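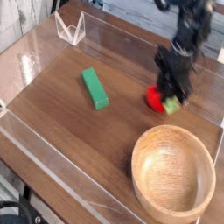

Notes for the Budeck talk, 18 Apr 2025. Keep to 14 min. Leave time for Kerstin to heckle.

OPEN
Don't do the bio. Go straight to the stop button.
Line: "we had a stop button and it did what it was wired to do, and the gripper opened."
Pause. Let people get there on their own.

WHAT HAPPENED
August, Nivotthorpe, back bench. Small arm, two fingers, pick and place into a bowl. Low acrylic walls on the table.
Folke running it, me at the laptop. Arm carrying a part. Not the toy stuff, a steel slug, 700 grams, we were trying heavier loads that week.
Wrist started to shake on the way over. Folke hit stop. Correct call, say that clearly!! He did what the sheet on the wall told him to.
Power to the arm dropped. Brakes held, arm stayed put. Gripper was on the same line and it has a spring that opens it with no power. Slug fell, hit the top of the wall, went over, landed by his foot.
No injury. Cracked panel, dent in the floor. Shoes were sneakers. Mention the sneakers.

WHY WE MISSED IT
We tested the stop lots of times. Always with the gripper empty or holding something light. Foam block drops, who cares, you pick it up and go again.
Risk sheet said "arm stops, brakes engage." True. Said nothing about the load.
Spring-open was picked on purpose, years back, so you could get a finger out if it got pinched. Good reason. Nobody wrote the reason down so we never weighed it against anything.
Eskil found it in an old email from Gyamfi, 5 lines long. Read it out if there's time, otherwise skip.

THE SHAKE
People will ask. Loose coupling at the wrist, one set screw backed out. Boring. Took 8 minutes to find, weeks to deal with the rest.
Don't get dragged into the screw. Screw is not the talk.

WHAT WE CHANGED
- gripper on its own supply, stays live when the arm stops
- second button opens the fingers, has to be held down
- stop test now done with a part in the grip, at the hight we really carry at
- load limit on the bench card, big print
- walls are for keeping parts on the table. They are not guards. We had been talking about them like guards, me included.

Soft toy parts for all first runs now, red tomato, green block, bowl. Move to metal only after the loaded stop test is signed off.
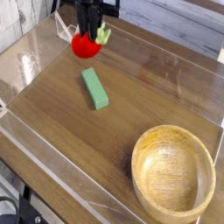
Špela Ionescu objected to this at the dry run: holding on through a stop is only safer until it's a hand in there, and the held button is no use if the person who's pinched can't reach it. Fair. She wants a force cap under the whole thing so the squeeze can't hurt anyone live or dead.

My answer, say it straight: she's right, cap is in on one bench, not on the others yet. Stuvus bench still waiting on parts. Until then two people in the room for any run, one within reach of the button.
Don't oversell it. If pushed on dates say I dont have one.

QUESTIONS I EXPECT
Why not a gripper that just stays shut? Looked at it. Same pinch problem, and you need a tool to free it. Aslak has the comparison, send them to him.
What if the gripper supply fails too? Then it drops. So keep feet out from under, keep carry low. Carry is much lower now than in August.
Did we report it? Yes, same afternoon. Copy of the write up on the table by the door.

CLOSE
Ask them to go home and press stop with something heavy in the grip. Over a mat. Boots on.
Thank Folke, he said ok to using his name. Then questions.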